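Rapport de projet : est-ce qu'une machine peut ranger mon bazar ?

Projet de deuxième année, binôme Rakiya Osagie et moi (Ieuan Sayce), encadrement par le labo Võ

Pourquoi ce sujet

Au départ on voulait faire un truc sur les lave-vaisselle. Oui, bon. Et puis Rakiya a travaillé en août dans la réserve d'une petite boutique de loisirs créatifs, Zunis, et elle est revenue avec une question bien plus amusante : pourquoi est-ce qu'on paie encore quelqu'un pour remettre les rouleaux, les pelotes et les tubes de colle dans les bons bacs le soir ? La gérante lui avait dit que le réassort et le rangement lui mangeaient presque 367 heures par an. Chez moi c'est pareil, en plus petit : le tiroir de la cuisine où tout finit (ciseaux, scotch, piles, élastiques...) et que je range à chaque fin de semestre en râlant.

On a donc choisi une seule corvée, ramasser de petits objets sur un plan et les poser dans le bon bac, et on a passé le semestre dessus.

Ce qu'on a utilisé

Le bras du labo, avec une pince à deux doigts et une petite caméra au poignet. Le logiciel de commande s'appelle Skerkano, la doc est correcte mais il faut aimer fouiller. On avait un budget de 4 000 euros pour le projet et on en a dépensé très peu, le bras étant déjà là ! Nos objets venaient de la boutique et de mon fameux tiroir : huit en tout, choisis parce qu'ils ne se ressemblent pas.

Le cas du rouleau

Je pensais sincèrement que le ruban adhésif serait l'objet facile. C'est rond, c'est rigide, ça ne roule pas si on le pose à plat, et le blanc ressort très bien sur du tissu bleu-vert. Pour nous, humains, il y a mille façons de l'attraper : on passe un doigt dans le trou et voilà. Pour une pince, il faut choisir. Soit on serre les deux bords extérieurs, et il faut que l'ouverture soit assez large et bien centrée, soit on met un doigt dedans et un doigt dehors, et on pince l'épaisseur du ruban. Et puis il y a le petit bout décollé qui dépasse en pointe, auquel je n'avais pas pensé une seconde. S'il se prend sous un doigt, on peut très bien réussir la prise et rater la dépose, parce que le rouleau refuse de lâcher la pince (Rakiya a beaucoup ri, moi moins).
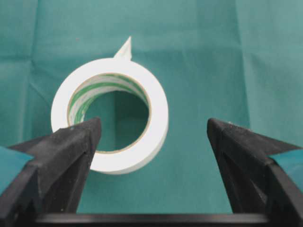
Ce que ça donne côté tissu

On avait pris un tissu pour que les objets ne glissent pas. Bonne idée sur le papier, sauf que le tissu fait des plis, et que descendre trop bas, c'est risquer de pincer l'étoffe avec l'objet. On a fini par régler la hauteur à la main pour chaque objet, ce qui n'a rien de très autonome, je le reconnais volontiers. Notre encadrante nous a conseillé d'essayer aussi sur une table nue, mais là ce sont les stylos qui partaient en balade !

Alors, prêt ou pas prêt ?

Pour la boutique, je dirais : peut-être, si les bacs ne bougent pas et si quelqu'un étale les objets avant. Mais si quelqu'un doit étaler les objets, autant qu'il les range, non ? Rakiya est plus optimiste que moi. Elle pense qu'une tournée de nuit, lente mais sans surveillance, rendrait déjà service, même avec deux ou trois objets laissés de côté pour le matin.

Pour mon tiroir de cuisine, c'est non. Tout y est empilé et emmêlé, et notre programme suppose un objet à la fois, bien dégagé.

Ce qu'on ferait ensuite

Essayer les doigts souples que vend Rernmont, apprendre au programme à repérer le bout libre du ruban avant de descendre, et refaire toute la série avec les objets en vrac. Rakiya voudrait aussi ajouter les pelotes de laine. Je lui laisse cette partie avec plaisir.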